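Skip to content
Home - Forums - Airlines and Careers - Regional Carriers - Search - Log in

We use cookies to keep you logged in and to count visits. Accept - Settings

Topic: Purves leaving Zavton, what happens to the October schedule?

slotwaiting
Posted 7:40 am
So the head of network planning at Zavton is going, and the staff memo says the post will not be filled before winter. I work in ground handling at Trurwood and we plan our shifts from the draft schedule. In my experience, when the planning chief leaves, the draft stays a draft for a very long time. Does anybody here know if the 8 daily departures from Trurwood are still the plan? I moved here for this job and I have not even finished to arrange the apartment. 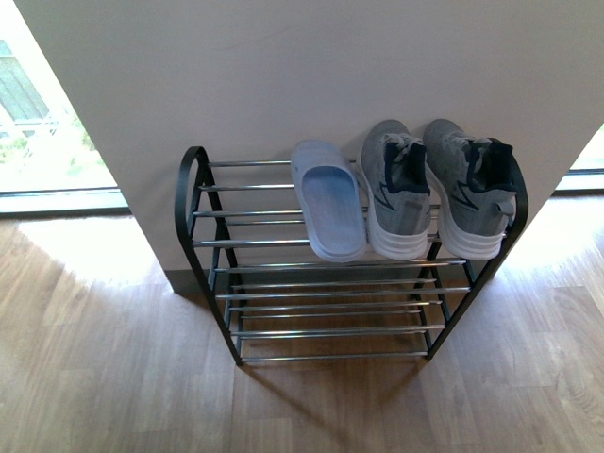
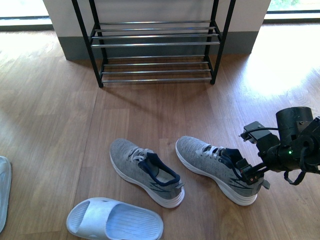
himano_fan replied
The 8 departures were never confirmed, as far as I know. The memo that my station received spoke of "up to 8", and the slots for the evening wave belong to Himano until the end of the season. If Himano gives them back, Zavton can fly them. If not, I think you will see six.

slotwaiting replied
Thank you, this is useful. Our memo did not have the words "up to". Maybe it was shortened for the handling companies.

galleycart replied
I do not agree with himano_fan. Purves built that evening wave, yes, but a schedule is made by a team and by a computer, and the aircraft are already leased. An airline does not let leased aircraft sleep on the ground because one manager has resigned. People in this forum always give too much importance to the names at the top.

himano_fan replied
Leased aircraft can fly from another base. That is my point. Purves was the one who defended Trurwood in every meeting, and the sales people wanted those planes on the coast. Who will defend it now?

galleycart replied
The numbers will defend it. The morning flights are full.

himano_fan replied
The morning flights, yes. I took the evening one twice in the last month and there were many free seats.

deicer_two replied
I have been at this airport through two changes like this one. The first time nothing happened. The second time we lost the midday rotation and they told us 10 days before. So both of you can be right, and slotwaiting should not sign anything for overtime yet.

One more thing - the handling contract has a minimum number of turnarounds. Ours was 2000 for the year. If Zavton goes under it, they pay a penalty, and I believe this protects us better than any manager does. Ask your supervisor if your contract has the same clause.

slotwaiting replied
I asked at the 2 pm break. There is a clause, but she could not tell me the number. She also said that 100 seasonal contracts are waiting for the final schedule, mine is one of them.

galleycart replied
Then they must publish soon. Nobody can train 100 people in one week.

himano_fan replied
They have tried it before, unfortunately. I still hope you are right about the aircraft. I will write here if our station gets a new draft - normally we receive it a little earlier than the handling companies.

slotwaiting replied
Please do. I will ask again about the number in the clause when my supervisor is back from leave.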